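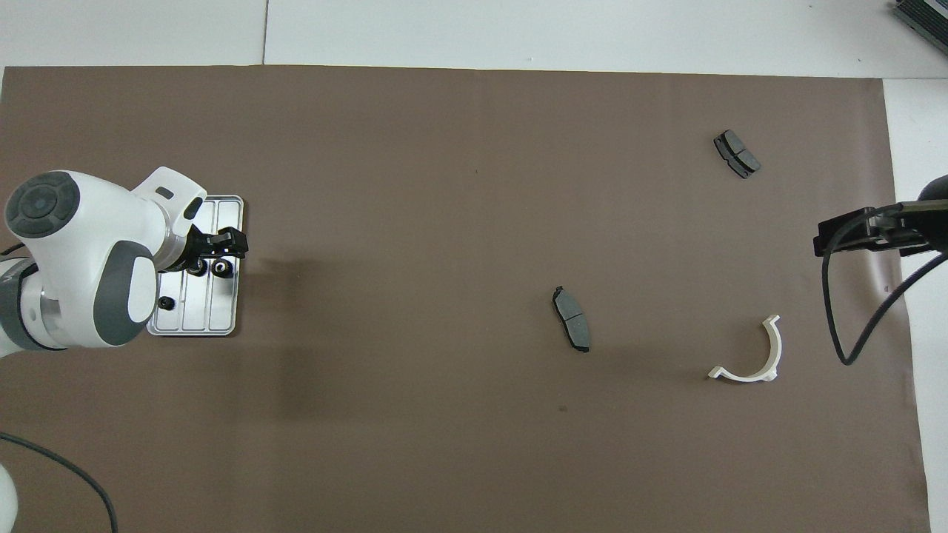 Forums > Shop Floor > Automation > Can an arm do kitting yet?

tbaran
We kit brake parts by hand at Widmont. Each kit gets two pads, a clamp and the small round black parts, which come in a lane tray. Management wants to know if an arm can take over one bench this year. I say no for mixed parts. Looking for numbers from people who have run it.

Kacper Pawlak
Depends on presentation. Pads lying flat on a plain mat are easy. They're big, the edges are straight and the backing plate sticks out past the friction material, so vision has something to find. A two-finger gripper will hold one across the width all day.

mmarciniak
Disagree on "easy." A pad at an angle is fine until two of them touch. Then you need a separate move to push them apart, and that's where our cycle time went. We ran 19 seconds per pick in January against a target of 16.

Kacper Pawlak
That's a feeder problem. Don't let them touch.

mmarciniak
If I have a feeder that lays pads out singly, I've paid for most of the automation before I buy the arm.

cyprian_z
The small parts worry me more. Ribbed edge, black, sitting in a shiny aluminum tray with overhead light coming straight back at the lens. Our depth data over bare aluminum was full of holes. We put a matte liner in the tray and most of that went away. A polarizer helped less than I expected.

tbaran
Liner is out for us. The ridges have to stay exposed, the next station locates on them.

cyprian_z
Then move the light. Low and from the side. You'll get shadows off the ridges but those are repeatable.

Zuzanna Pawlak
What about the clamp? A C shape has no obvious center to grab. Rikel's default grasp planner aimed for the middle of the opening on ours and closed on air. I had to teach the grasp on the thick part of the curve by hand.

Kacper Pawlak
Same on Oritz. One taught grasp per part, one afternoon each.

Zuzanna Pawlak
One afternoon if it never arrives upside down.

tbaran
So for two pads, a clamp and small parts: separate taught grasps, new lighting and somebody nearby to clear faults. My operator does a kit in less time than one of Maja's picks.

mmarciniak
Yours doesn't work third shift. Slow is acceptable if it's unattended. Ours isn't unattended yet, 16 faults on the last overnight run, mostly cable snags at the wrist.

cyprian_z
Route the cable along the arm and shorten the loop.

3 shares | 14 comments

Related threads
Fingertip pads for small ribbed parts
Zaki controller drops I/O after restart
Has anyone's home robot folded a towel unattended?
Cable routing on small arms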